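부니너 세탁·의류 정리 서비스 자동화 지원사업 중간보고서

수행기관: 부니너(Buniner) 생활의류팀
제출처: 헤이스카넨(Heiskanen) 기금 사업관리 담당
작성: 욜란디 모타웅(Yolandi Motaung)
제출일: 2018년 6월 8일

1. 보고 범위

본 보고서는 그루수트게이트(Grusutgate) 작업장에서 진행 중인 의류 접기 자동화의 경과와 직원 업무의 변화를 정리한 것이다. 예산 집행 내역은 별첨으로 제출하며 여기서는 다루지 않는다. 지난번 보고에서 지적받은 두 가지, 즉 직원 의견이 빠져 있었던 점과 접기 실패를 세는 기준이 불분명했던 점을 이번에 보완하였다.

2. 작업 현황

현재 양팔 로봇 2대가 가동 중이다. 보고 기간에 처리한 의류는 2,758점이며, 이 수치에는 로봇이 시작하고 직원이 마무리한 의류도 포함된다. 지난 보고에서는 그런 의류를 제외했으므로 두 기간의 수치를 바로 비교할 수 없다. 같은 기준으로 다시 계산한 표를 별첨 3에 넣었다.

대상 품목은 운동복 상하의로 한정하고 있다. 고객사인 지역 체육 단체들의 물량이 가장 많고 치수와 재질의 편차가 비교적 작아 첫 품목으로 정하였다. 작업은 평평한 작업대와 일반 가정용 소파 위 두 곳에서 한다. 방문 정리 서비스에서는 직원이 고객 집의 소파나 침대 위에서 옷을 개는 경우가 많아 같은 조건을 작업장에 마련하였다.
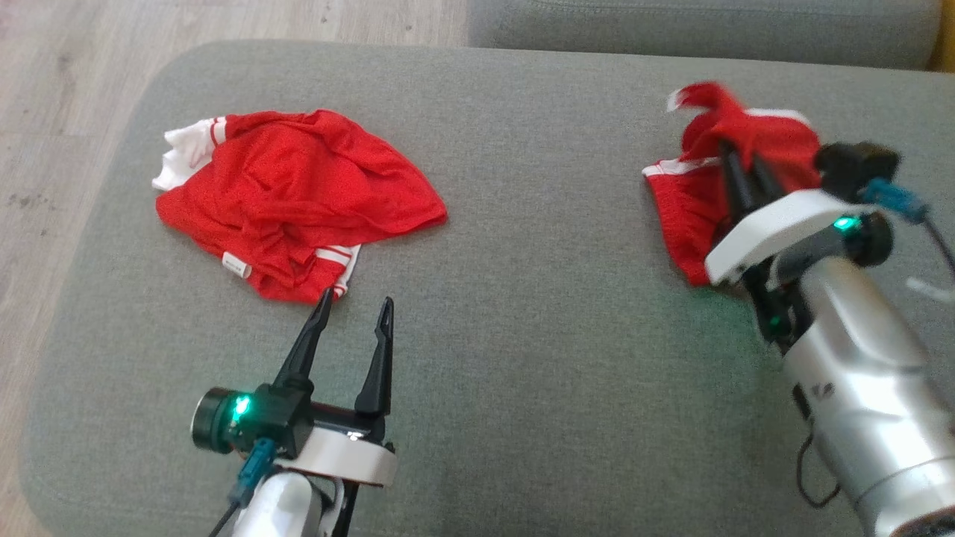
광택이 있는 운동복 원단은 면보다 다루기 어렵다. 잡은 자리에서 미끄러지고, 접은 뒤에도 모서리가 다시 벌어진다. 알렉시 미에티넨(Aleksi Miettinen) 기술 담당이 손가락 압력과 들어 올리는 속도를 조정한 뒤로 옷을 놓치는 일은 줄었다. 소매와 허리단이 안쪽으로 말려 있는 옷은 여전히 로봇이 펴지 못하며, 직원이 먼저 펴서 올려놓는다. 쿠션 위에서는 작업대에서보다 한 벌을 접는 시간이 더 걸린다. 표면이 눌리면서 손가락 높이가 달라지는 것이 주된 원인으로 보이며, 높이 보정 방식을 바꾸어 시험하고 있다.

3. 직원 업무의 변화

접기 공정의 직원 수는 줄이지 않았다. 대신 업무 내용이 바뀌었다. 이전에는 한 사람이 근무 시간 내내 접기만 하였고, 지금은 분류, 로봇 앞 투입, 결과 확인, 재작업을 교대로 맡는다. 교대 간격은 처음에 길게 잡았다가 직원 요청으로 줄였다.

손목과 어깨의 통증을 호소하는 직원은 줄었다. 다만 투입 자리에서는 허리를 굽히는 동작이 늘었다. 소파 높이가 작업대보다 낮기 때문이다. 투입용 바구니를 허리 높이의 받침에 올려 두는 방법을 쓰고 있으나, 받침이 통로를 좁힌다는 의견이 있어 배치를 다시 검토한다.

직원 면담에서 나온 의견은 다음과 같다.

로봇이 멈추었을 때 무엇을 해야 하는지 화면 안내만으로는 알기 어렵다.
혼자 로봇 두 대를 보게 되는 점심시간이 가장 바쁘다.
결과 확인 자리에서는 앉아서 일할 수 있어 좋다.
접는 속도를 사람과 비교하는 표를 휴게실에 붙이지 말아 달라.

마지막 의견에 따라 비교표는 바로 떼었다. 멈춤 상황별 조치 방법은 한 장짜리 안내문으로 만들어 로봇 옆에 두었고, 점심시간에는 한 대만 가동한다. 이로 인한 처리량 감소는 오후 가동 시간을 늘려 일부 보충하고 있다.

작업 기록도 바뀌었다. 종이 일지를 쓰던 때에는 개인별 처리량을 적었으나 지금은 공정별로만 집계한다. 로봇의 카메라 영상은 옷을 접는 동작을 점검하는 데에만 쓰고 근무 평가에는 쓰지 않는다. 이 내용은 직원 대표와 합의하여 문서로 남겼다.

4. 결과 확인 기준

접기 결과는 형태가 대체로 직사각형인지, 소매나 밑단이 밖으로 나오지 않았는지, 쌓았을 때 풀리지 않는지를 본다. 가장자리가 조금 구겨진 정도는 통과로 처리한다. 직원마다 판단이 달라 초기에는 같은 옷을 두고 결과가 엇갈렸다. 의류 300점을 여러 직원이 각각 판정해 본 뒤 의견이 갈린 경우를 모아 기준을 고쳤다.

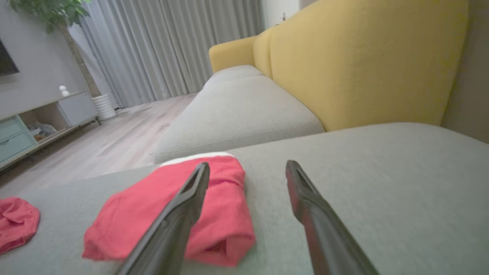
사진 2. 소파 쿠션 위에 접혀 있는 붉은색 천과 그 위의 로봇 손가락. 왼쪽은 접히지 않은 천.

기준을 고친 뒤에는 재작업으로 넘기는 의류가 오히려 늘었다. 전에는 확인 담당이 그 자리에서 손으로 고쳐 통과시키고 기록하지 않은 경우가 있었다. 당분간 재작업 비율이 높게 나오더라도 이 방식을 유지하고자 한다.

5. 지연된 사항

콜티츠(Koltitz) 작업장 설치가 늦어지고 있다. 전기 설비 공사 일정이 밀렸고, 그곳 직원들의 교육도 함께 미루었다. 교육을 먼저 하는 방안도 검토했으나 장비 없이 진행하면 같은 내용을 다시 해야 하므로 설치 직후로 잡았다. 설치 목표는 9월이다. 공사가 더 늦어지면 별도로 알리겠다.

예비용 손가락 부품의 납품도 늦어졌다. 현재는 마모된 부품을 두 로봇 사이에서 바꾸어 가며 쓰고 있으며, 교체하는 동안 한 대가 쉰다.

6. 다음 기간 계획

면 티셔츠를 대상 품목에 추가한다. 운동복과 섞지 않고 따로 투입하여 결과를 집계한다.
쿠션 높이 보정 시험을 마치고 작업대와의 시간 차이를 다시 잰다.
투입 자리의 받침과 통로 배치를 바꾸고 직원 면담을 한 번 더 한다.
그루수트게이트 직원 중 희망자를 콜티츠 교육의 보조 강사로 배정한다. 강의 시간은 근무 시간으로 인정한다.

7. 기금 측에 요청하는 사항

콜티츠 설치 지연에 따라 교육비 항목의 집행 기한을 연장해 주기 바란다. 총액의 변경은 없다. 또한 받침과 의자 구입비를 장비비에서 쓸 수 있는지 확인을 요청한다. 해당 견적서는 별첨 2에 있으며, 회신을 받은 뒤 발주하겠다.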